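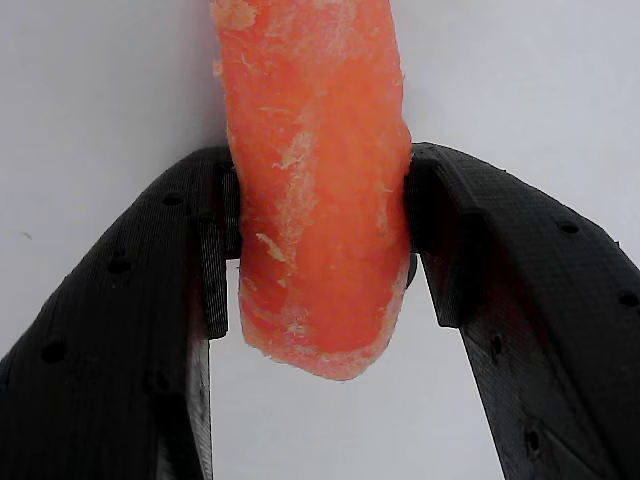 Cell 2, small arm on the white table
Notebook entry, 2020-02-07
Entered by: Emiko Ichikawa
Copy to: Shinji Iwasaki, Su-bin Baek, Kimie Takeda

Purpose of the entry

The gripper on the small arm was removed, cleaned, refitted and set up again during the morning. The condition of the fingers, the settings now in force and the matters still open are recorded below. The previous entry for this cell (Su-bin Baek, finger replacement) remains valid except where this one replaces it.

Condition before the work

Kimie Takeda had noted that the fingers did not return to the same opening after each close command. The difference was small at first and grew over the course of a session. With power off, the left finger could be moved slightly by hand and the right could not. The screw holding the left finger to its link had backed out by less than one turn. No thread damage was found. The right-hand screw was tight and was left alone until the fingers came off together for cleaning.

Carrot residue had dried in the grooves of both contact pads. Peeled carrot leaves more behind than unpeeled, and the grooves are narrow enough to hold it. The cleaning interval stated in the cell sheet, once every 200 grasps, had not been kept during the last two sessions. The tally sheet stops at 100 and was not continued.

Work carried out

Supply switched off at the wall and the plug withdrawn. The arm was supported by hand while the joints went slack. Please continue to do this with two people when the gripper is fitted.

Both fingers removed. Pads brushed along the grooves with a soft toothbrush and warm water, then dried with lint-free cloth and left on a rack until no moisture could be felt. Solvent was not used. The earlier set of fingers went dull and slightly tacky after Celtura cleaner, and that product should stay off this table.

Fingers inspected under the bench lamp. There is light wear on the leading edge of the right pad. It is within what we have accepted before. No cracks around the screw holes on either side.

Left finger refitted with a new screw and a small amount of thread lock. Right finger refitted with its original screw. Both were tightened with the short driver only; the long one makes it too easy to crush the part.

Cable at the wrist checked by moving each joint slowly through its range with the supply still off. The loop above the elbow was catching on a bracket corner near full extension. One cable tie was moved towards the base and the loop now clears. The tie should be watched, as it sits close to the connector.

Settings

Supply back on after a visual check by Shinji Iwasaki. Open and closed positions were taught again from the beginning. The old values were not reused, as the left finger had been sitting out of place when they were stored.

The closing limit was first set at the old figure of 200 in the controller's own units. This marked the carrot. It was lowered in steps and the present value holds a medium carrot without a visible dent from the pads. The value is stored in the cell's settings file under today's entry, and the former file has been kept beside it with the suffix "old". Please do not delete the old file until the next review.

Wrist height above the white surface was reset with the orange part at the tip brought down until a sheet of thin paper could just be drawn out from beneath it. The same sheet should be used each time. It is kept in the Ebihara folder on the shelf.

Checks after refitting

A series of 22 open and close cycles was run with nothing between the fingers. The opening was measured with callipers at the first cycle and at the last, and the two readings agreed.

A peeled carrot was then presented by hand, blunt end down, and gripped from both sides. The pads met it at matching height. It was pulled gently downwards and did not slip. The test was repeated with the carrot turned by a quarter and the outcome was the same. A second carrot, thinner at the top, was held less well and turned in the grip when pulled. This is probably a matter of pad shape, and no setting we have will cure it.

The arm was finally run slowly by command, with one colleague seated at the table and the other at the switch.
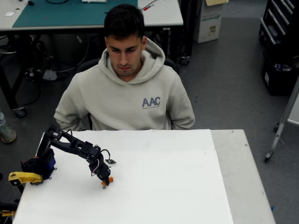 Rhonda Després has asked that the thread lock be reconsidered, and notes that the fingers will need to come off again within the month for the Bronditz pads, that a locked screw in a printed part is likely to take the hole with it, and that a spring washer would have served.

The point is accepted in part. The product used was the low-strength grade and the quantity was small. The screw will be tried with the short driver before any further work is planned, and if it does not release with ordinary hand force the spare left finger will be prepared first. A spring washer will be used at the next refit and the result noted here.

Matters open

The tally sheet has been replaced with a longer one. Whoever runs the session fills it in at the end, including short sessions.

Spare fingers: one left, no right. A right finger is to be printed in the same material and with the same orientation as the present one. Su-bin Baek has the file.

The cell sheet still shows the cable tie in its former position and the former closing limit. Both lines are to be corrected by me. Until this is done the present entry takes precedence.

The Zokix controller gave one warning at start-up, a low-voltage message from the second joint. It did not return after a restart. The connector was reseated as a precaution. Should the message appear again, the session is to be stopped and the supply measured under load before the arm is moved.

Tools returned to the drawer. Short driver placed in the left compartment, callipers in their case.

Next inspection of the finger screws: at the start of the next session, by hand, before power is applied.

E. Ichikawa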